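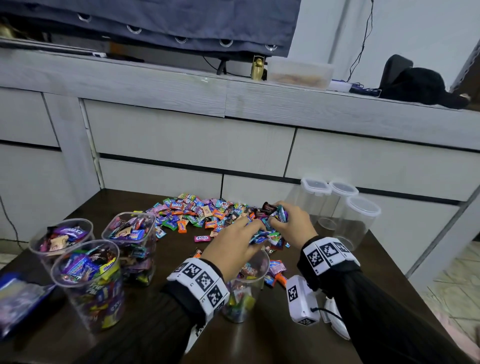 Kyu-ri Son wrote to ask whether wrapped candy has to be sorted by kind before it goes into jars. It doesn't. Mixed jars get eaten more evenly, and mints are the only thing I keep apart.

## Filling the jars

1. Wash the jars and lids and let them dry overnight.
2. Tip the candy out on a bare table and pull any torn wrappers.

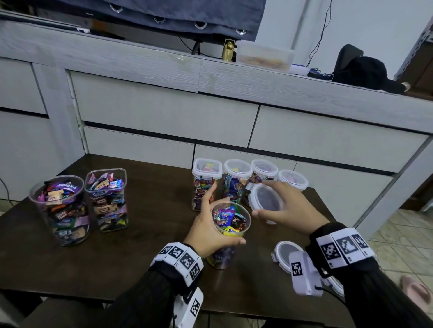 3. Fill by the handful to about 7 ounces, then tap the base on the table -- gently -- so the pieces settle.

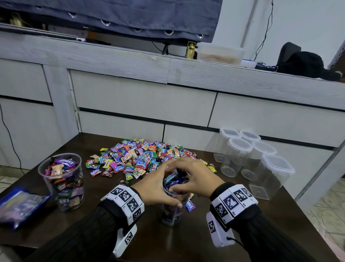 4. Top up with small pieces. Long sticks go in upright along the wall.
5. Stop just below the rim. A lid that has to be forced will pop open later.

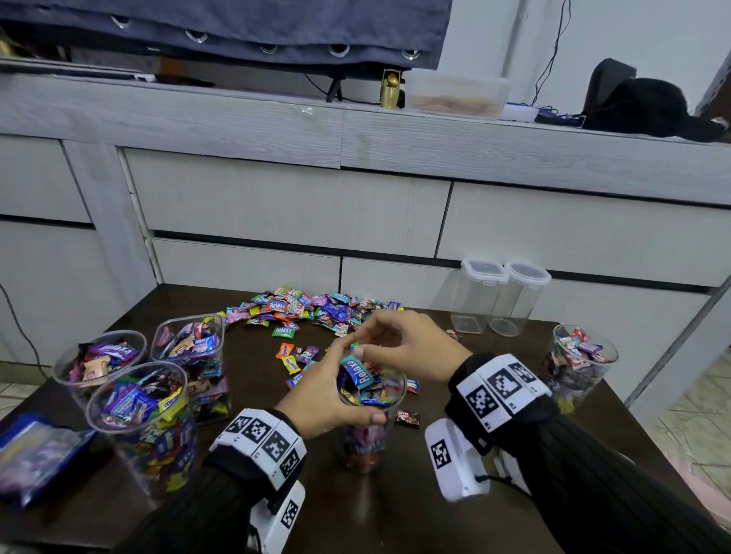 6. Check that the gasket lies flat, then close the lid.

Keep the jars out of the sun. Chocolate and soft chews go on the lowest shelf. Mine usually last until September.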